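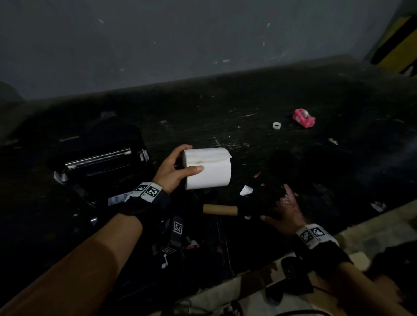

The orders at Vollanstead print on paper. Every box of dried fruit and tea that leaves the shop gets a slip, and every slip comes off a roll that someone has to change before the next order can go out.

Kam-wah Lau has run the packing room since it opened. He learned the job on a different counter, at a noodle place called Kwok, where the printer sat next to the stove and the paper curled. "You changed the roll with people waiting," he said. "So you learned to be quick."

He still teaches it the same way. Take the old core out first. Peel the loose end free of the new roll before it goes in, so the printer doesn't have to pull against glue. Then check which side the paper feeds from. Thermal paper prints on one side only, and a roll put in backward gives you a blank slip. 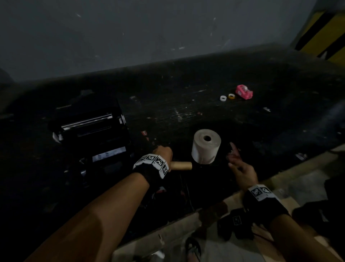 What happens to the empty cores?

Most go out with the cardboard. Hsin-yi Lai, who packs in the afternoons, takes some home and winds leftover string on them.

The paper comes from a supplier called Flemow, 12 rolls to a carton. Lau switched brands once, to save money, and went back in February. The cheap rolls were wound too loosely – the outer turns slid and the paper fed crooked.

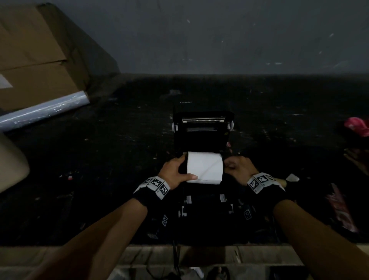 Loading is the easy part, Lau says. The roll drops into the compartment, a little paper stays outside, and the lid comes down over it. He wants both sides of the lid pressed evenly. Close it on one side only and the paper can jam, usually on the longest order of the day.

Chun-yin Wu, the newest packer, spent her first morning doing nothing but this. She put the same roll in and took it out 11 times. "I thought it was a joke," she said. By the end of the week she could do it while talking.
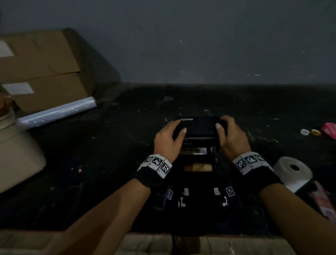
She also learned to print a test slip each time and to tear it toward herself, against the edge. The test slips go in a drawer and get used for shopping lists. The one on top last week said rice, batteries, tape, and more tape.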